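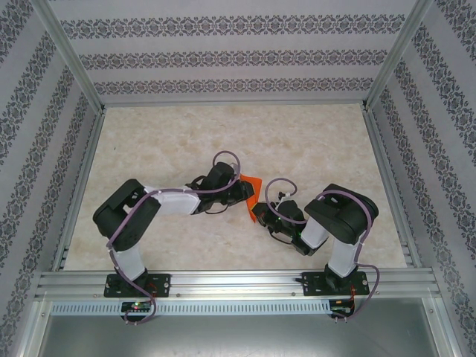

Call for Participants: Cloth Folding Study, Small Items

Palomino is looking for adults to take part in a paid study of how people fold small, thin pieces of cloth by hand. The study covers napkins, handkerchiefs, doll clothes, cleaning cloths and similar items. Sessions run in July at the Skultov building, second floor, Room 37.

Purpose

Written folding instructions normally assume a flat, square piece of fabric with four free corners. Small cloths in daily use are rarely presented that way. They are picked up already folded, twisted or bunched, with one corner trailing, and the person handling them has to find an edge before folding can begin. The study records the order of hand movements used to get from that starting state to a finished fold. Results will be used to revise the Stellia folding guide, a printed manual for laundry and linen room staff.

What participants do

Each participant attends one session of two hours, including a break of 15 minutes. Work is done standing at a table with a smooth top. Items are handed over one at a time in a fixed order. The participant opens the item, lays it flat, and folds it to match a sample card. Three fold types are used: quarter fold, triangle fold and long thirds. Items that do not lie flat after the first attempt are set aside and repeated at the end of the session.

Part of each session is done with the dominant hand only. In this part the other hand may hold the cloth down but may not lift it. There is no time limit on any single item, and speed is not scored. Hand movements are recorded on video. Faces are not recorded.

Materials

The main set consists of 100 single-color cloths in orange, white, gray and dark blue. Fabrics are cotton, polyester and a cotton blend. All cloths are washed without scent or softener and pressed before use. A second set of napkins is supplied by Jima and is used only in the triangle fold part.

Who can apply

Applicants must be 18 or older, able to stand for up to 50 minutes at a time, and able to read the sample cards in English. Normal or corrected vision is required. Experience in laundry, sewing, hotel or restaurant work is welcome but not required; please state it on the form, as the two groups are scheduled separately. Left-handed applicants are encouraged to apply. People with a known skin reaction to polyester should not apply.

Long nails, rings and bracelets catch on the thinner fabrics. Rings and bracelets must be removed before the session. Lockers are provided.

Payment

Participants receive $200 after the session. Payment is by check or bank transfer. Anyone who stops early is paid for the time completed. Parking is free in the lot behind the building; other travel costs are not covered.

How to apply

Ask for the application form at the Palomino front desk or by mail. Return it with your age, dominant hand, relevant work experience and three possible session times. Morning and afternoon sessions are available. Selected applicants receive a consent form and must return it signed before a time is confirmed.

Last updated: Saturday, January 15, 2022

Contact | Copyright Palomino | Back to top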